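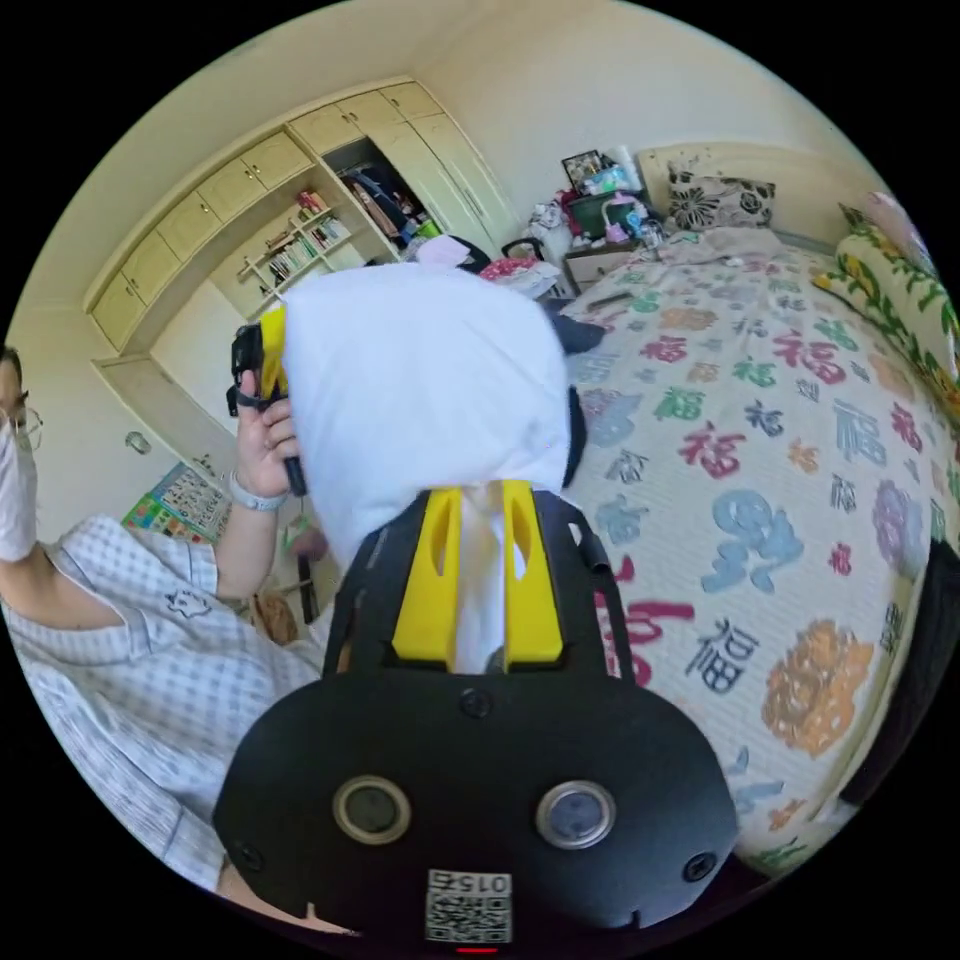

Linen press

A linen press is a tall, freestanding cabinet used to store sheets, pillowcases, tablecloths, towels and folded clothing. In its classic form it has two parts: an upper cupboard with a pair of doors, behind which sit shallow sliding trays, and a lower chest with two or three full-width drawers. It was the main piece of bedroom and hallway storage in many homes before the built-in closet took over, and it remains one of the most satisfying pieces of household furniture ever worked out. The sliding trays alone would earn it a place in any history of storage.

Name

The word "press" has two roots that have been tangled together for a long time. In older English a press was simply a large cupboard, and the word is still used that way in Ireland and parts of Scotland, where a kitchen cupboard may be called a press. A linen press could also be a real pressing device: two flat boards and a wooden screw, mounted on a stand, used to flatten damp cloth after it had been folded. Some cupboards had a screw press fitted on top, so the two meanings sat in one piece of furniture. Dealers today nearly always mean the cupboard.

Construction

The upper section usually holds three to five trays. Each one is a low-sided box, open at the front or with a scooped front rail, that slides on wooden runners fixed to the cabinet sides. Because the tray comes out toward the user, a stack at the back can be reached without disturbing the one in front -- a simple idea, and a wonderful one when the shelf is deep.

The two sections are normally separate and held together by weight, a molding, or a few screws through the base of the upper part. This made it possible to get a large press up a narrow staircase. The cornice often lifts off as well.

Common woods include oak, pine, walnut and mahogany. Cedar was sometimes used for the trays, as its scent was thought to keep moths away. Backs were generally made of plain boards, left rough on the side facing the wall.

The Ortuño pattern

A regional variant, the Ortuño press, takes its name from the Ortuño workshop, a family business that made bedroom furniture for the boarding houses of its valley. It has a single tall door in place of the usual pair, and its trays are cut with a hand hole in the front rail. The furniture historian Carmela Marín traced 192 surviving pieces for her catalog of the workshop, many of them still in daily use. Her chapter on the runners is a delight. She shows that the makers rubbed them with candle wax before the cabinet left the shop, and that trays treated this way still glide with one finger.

Later Ortuño pieces, made under the foreman Iker Cordero, are plainer and a little shallower. They can be picked out by the 11 small pegs set along the inside of the door, meant for hanging lavender bags and ribbon ties.

Use in the household

Linens were folded to the width of the tray, and clean items went to the bottom of the pile so that everything was used in turn.

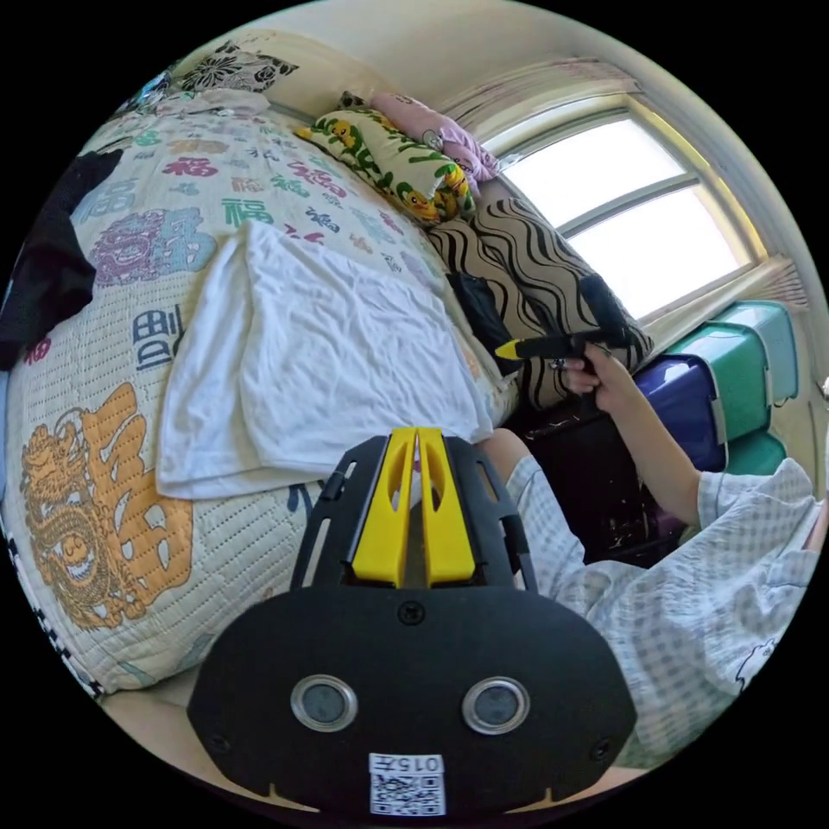
Larger households kept a written list on the inside of the door. One such list, copied out by Ainhoa Alcaraz in her study of hotel housekeeping, comes from the Dastside, a seaside hotel with a whole room of presses. It records 1,058 items for the summer season, from bolster cases to tea towels, each with the number of the tray it belonged in. The August entries have been crossed out and rewritten so many times that the paper has worn through in two places!

Heavy table linen was often rolled on a tube to avoid creases, and blankets went in the lower drawers, where their weight did no harm.

Decline and revival

Built-in closets with fixed shelves were cheaper to fit and took up no floor space, and by the middle of the twentieth century many presses had been put to other work. Trays were pulled out and a rail added for hanging clothes, or the top was turned into a television cabinet. Presses that still have all their original trays are prized for that reason.

Interest has come back strongly. The designer Esperanza Lorente built her Aveo storage line on the sliding tray, scaling it down to fit a standard reach-in closet, and the small maker Skeltero sells a tray kit that fits into an ordinary wardrobe. Iñaki Cifuentes, who restores old presses, makes replacement trays to match the originals, right down to the dovetails.

See also

Armoire
Blanket chest
Airing cupboard
Chest of drawers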